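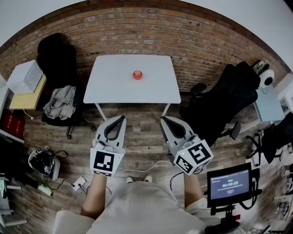
Skokent hand grippers: can they clear a table yet?

I've had a pair of Skokent grippers on loan since September, and the question everyone asks is when the machines will be tidying up for us. My answer is still "not by Wednesday".

The idea is simple enough. You wear out your own wrists picking things up with the grippers, the recordings go off to train an arm, and the arm does your chores while you sit down. A pair costs 2,292 euros before the arm, which is a fair amount of tidying at the going rate.

My test was one small round red-orange thing on a white table. A toddler would call this a warm-up. By hand, with the grippers on, I can manage it without thinking. The arm I trained afterwards got it into the bowl 15 times out of 30, and on the rest it nudged it along the tabletop with great tenderness.

What I like: the curved finger pads are forgiving on round objects, and the marker cubes stayed put through a month of knocks. The green light on top of the cube is tiny but easy enough to spot.

What I don't: the cables. I have stepped on mine more often than I've picked anything up. The manual covers charging twice and calibration in a single line. Junpei Hirano at Rerden, who runs two pairs on a packing bench, tells me he gets better results with boxes – boxes don't roll.

As for proper chores, I haven't dared try the mugs. Draping a jacket over a chair it might one day learn; hanging one up I'd put well beyond it.

Worth it for a workshop with patience. For the house, keep the dustpan.

Score: 2 mugs out of 5, both unwashed.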